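La petite boîte noire et la fleur qui ne fane pas

Je vous avais promis un billet sur les bouquets d'automne, et puis j'ai acheté une tige. Une seule ! Des fleurs artificielles, d'un vert si pâle qu'il tire vers le blanc, sur une tige toute fine. Moi qui ai passé des années à lever les yeux au ciel devant les fausses plantes des salles d'attente (ma tante avait un ficus en plastique, on l'époussetait à Noël), me voilà conquise.

C'est la faute de Lovisa Halvorsen. Elle m'avait traînée chez Pirketti un matin de septembre, soi-disant pour chercher des serviettes, et nous en sommes ressorties sans serviettes, elle avec deux bougeoirs, moi avec ma tige et une boîte noire en forme de cube. 8 euros la boîte. La fleur, je préfère ne pas dire, mais c'était raisonnable, promis.

Depuis, je les essaie partout. Le rebord de la fenêtre : non, à contre-jour la fleur devient grise. L'étagère blanche de l'entrée : joli, mais un peu fade. Et puis la table brun foncé, et là, coup de cœur immédiat ! Le vert pâle ressort comme jamais sur ce brun, et les veines du plateau font tout le décor à elles seules.

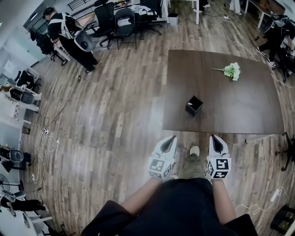
La boîte noire devant, la fleur couchée plus loin sur la table brune.

J'aime beaucoup la fleur posée comme ça, à plat, sans vase. Un vase lui donne tout de suite l'air de vouloir passer pour une vraie, alors que couchée elle fait un peu herbier, un peu retour de promenade. Maj-Britt Backlund n'est pas d'accord du tout et me l'a écrit en majuscules : il faut un col étroit, en verre, point final. Elle m'a même envoyé le lien d'un soliflore Dreßler de 59 cm de haut. 59 ! Sur une table où l'on mange !

Pour la boîte, j'hésite encore. Du blanc avec le noir, ça marche à tous les coups, donc j'y glisserais volontiers des petites choses claires : un galet, un bout de craie, une bobine de fil. Ou alors je la retourne et j'en fais un socle. Si vous avez des idées, les commentaires sont ouverts (et je lis tout, même les majuscules).

La prochaine fois, les serviettes. Enfin, si Lovisa me laisse arriver jusqu'au rayon.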